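Help wanted: part-time bench person for a small computer refurbishing shop (Trakholm)

Hi! I run Urkitz, a little repair and refurb shop on the ground floor of the old Montoya building in Trakholm, and I need another pair of hands. If you like taking computers apart and you mostly manage to put them back together, please keep reading. It's a long ad, sorry. I've written short ones before and ended up answering the same 30 emails.

What we do

Offices, schools and a couple of clinics pass us the desktops they're done with. We check them, wipe the drives, swap out what's worn, clean them up and send them back out at prices that normal people can pay. Last year that came to roughly 900 machines, mostly towers, with a sprinkling of all-in-ones that I would happily never see again. We also take walk-in repairs in the afternoon, but you wouldn't be on the counter unless you want to be. Some people love the counter. I'm one of them, so there's no pressure to take it off me.

There are two of us full time right now, plus me, and I count as full time and then some. We're getting busier because of the Clerkomari contract (they're the office supply people out by the highway, and they've started sending us everything their customers trade in). It's good steady work and I'd like to stop doing it at nine at night.

The job itself

You'd start with intake. A pallet comes in, you log each machine, note the condition, open it up and see what's in there. Then drives out, drives into the wiping station, label everything. I am fussy about labels. If you've ever lost track of which drive came out of which box you'll know why, and if you haven't, I'd like to keep it that way.

After that it's testing. Memory, power supply, fans, ports. The usual stuff. You'd replace what fails from the parts shelves, reinstall, and run the machine overnight before it goes out the door. We have a checklist for all of this, and it's a decent one, but it was written by me in bits over several years and it has some odd corners. Fixing the checklist can be part of the job if you're that kind of person. I sort of hope you are.

Then there's the cleaning, and I won't pretend it's glamorous. Some of these things have lived under a desk on carpet since before you could drive. You'll have a mask, an air line and an extractor, and you'll still go home a bit gray on the bad days.

Most of what comes through is this kind of thing:
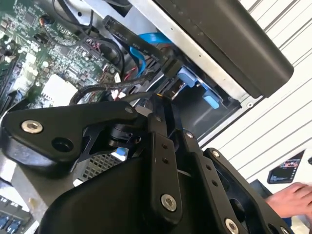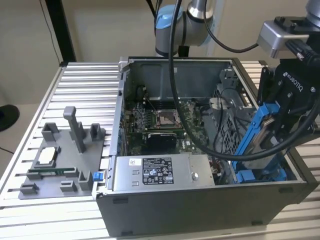 Do I need to have done this before? My niece is asking, she's built two gaming PCs and never been paid for it. Yes, that absolutely counts, and please tell her to write to me! Building your own teaches you most of what you need for the first month. What it doesn't teach you is patience with other people's cable ties, but that comes.

So, on to what I'm looking for. I want somebody who's comfortable inside a desktop case and knows what the main parts are without looking them up. You should be able to install an operating system and sort out a driver that won't behave. You need to be OK lifting a tower from the floor to a bench, over and over, and standing for a good part of the shift (there are stools, and I bought nice ones, but everybody ends up standing anyway). Handwriting that another human can read would be lovely.

You don't need a degree or a certificate. If you've got one, great, mention it, I just won't weigh it very heavily. I care a lot more whether you can tell me about something you fixed, or something you broke and then had to own up to. I once put a short across a customer's board with a dropped screw and had to call him about it, so I'm in no position to judge.

Soldering is a plus. We replace capacitors now and then, and the odd power jack, and at the moment all of that lands on one person who would like a vacation.

Hours and pay

It's part time, 3 shifts a week to begin with, either mornings from 8:30 to 12:30 or afternoons from 1 to 5. You choose which and I'll do my best to stick to it. If you're in school we can work around exams, just tell me early. By February I expect there'll be enough work to make this full time for anyone who wants that, but I'm not promising it in an ad, I'll promise it when I can see the orders.

Pay is hourly and I'll tell you the number in our first phone call, before you've spent any time coming over. It goes up after the trial period, which lasts 2 months. The trial is paid at the starting rate from the first day. I've done unpaid "trial shifts" at other places when I was younger and I thought it was a rotten thing to do to a person, so we don't.

You get a staff discount on anything we sell, and the scrap bin is open to all once I've been through it. There's coffee. The coffee is better than you'd expect from a shop with this carpet.

The place

We're a short walk from the Trakholm bus station, and there's bike parking in the courtyard. Car parking is bad, I'll be straight about that. The workshop is warm in summer and we have fans but no air conditioning. The radio is on most of the day and we take turns picking the station, and yes, you'd get a turn from the first week.

The workshop and the restroom are both on the ground floor with no steps from the courtyard side. If you use a chair or need a bench at a different height, let me know and we'll set one up. Two of the benches adjust already.

How to apply

Send an email to the shop with "bench job" in the subject line. Skip the formal cover letter, I never know what to do with them. Instead tell me:

which shifts would suit you
what you've worked on, paid or not
one repair that went well or badly, in a few sentences
when you could start

A resume is fine if you have one handy. If you don't, don't go making one for me. You can also drop in during the afternoon and ask at the counter, I'll be the one behind it, though if there's a line I may hand you a pen and ask you to leave your number.

I answer everybody, usually within the week. If we both like the sound of it I'll call you, and after that you'd come by for an hour, see the workshop, and open up a machine with me. It isn't a test with a stopwatch – I mostly want to see how you go about it, and you should get a look at us too. Bring questions. Last time somebody asked to see the parts shelves before saying yes, and I thought that was very sensible.

The ad stays up until I've found someone. If you can read it, the job's still open.

One more thing, for folks who are only here to get rid of an old computer: yes please, bring it in! Afternoons are best. Take your discs out of the drive first. We have a whole drawer of other people's wedding videos and I'd love to give them back.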